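3/5/26
Workshop notebook, Kisisstead, back room

Started on the white cabinet this morning, the one that is meant to go to Uzor once it stops looking as though it has been leaned on by every person who ever waited for a kettle. Bheki wants it marked up for the new edge trim before anyone touches a saw. Bheki has wanted this since October, to be fair to him.

Wiped the top down twice. First go with the Holtora spray, which leaves a film you only find when tape refuses to stick to it. Second go with warm water and a drop of washing-up liquid, which costs next to nothing and works. Have written HOLTORA: NOT FOR TOPS on the bottle. Someone will use it on tops.

The drawing gives the trim as 320 mm a piece. The pieces in the Vindedon box are 300. I measured three of them in case the first was having a bad day. Bheki Van der Merwe's view is that the drawing is right and the box is wrong. Mine is that the box is what we have got.

Blue strip first, then, to see how a straight line sits along the front before committing to anything with glue on it.

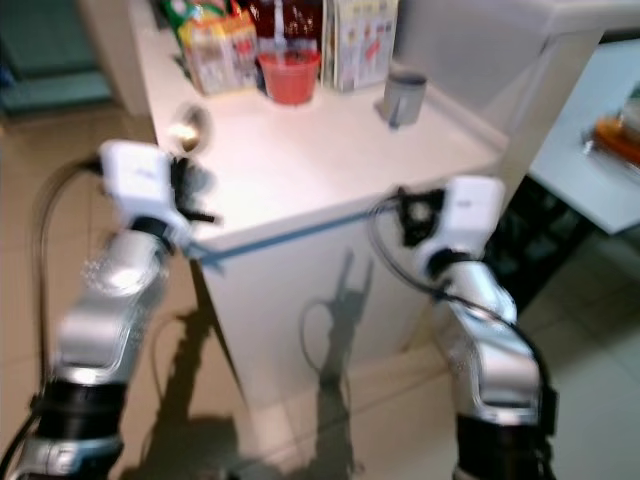 2 min read

Blue shows up well against the white, so that much of the plan survives. The top throws back a lot of light, though, and from the door end I kept losing the edge in the glare. Turned off the lamp over the bench and could see what I was doing for the first time since breakfast.

Notes on the strip, for whoever does the next one:

Hold it at both ends and keep it taut before it goes anywhere near the surface. If one end goes down first you get a banana.

Don't trust the front edge as your guide. I put the steel rule against it and there is a dip towards the right. Bheki says this is my rule. It is his rule.

Leave 5 mm over at each end and trim later with the small knife (not the good one, Bheki).

Front panel is sound apart from scuffs low down, where shoes have been at it. Was going to rub these back, then remembered the paint we have is called white and is cream. Left alone.

Still to sort: trim in the right length, or a drawing in the wrong one. Vindedon will only send a full box of 1000, so we could edge this cabinet and every other cabinet in the county. Have asked if they will cut to order. Also need to know if Uzor want the back edge done, given that it goes against a wall.

Rule is back on its hook. Knife is not, see Bheki.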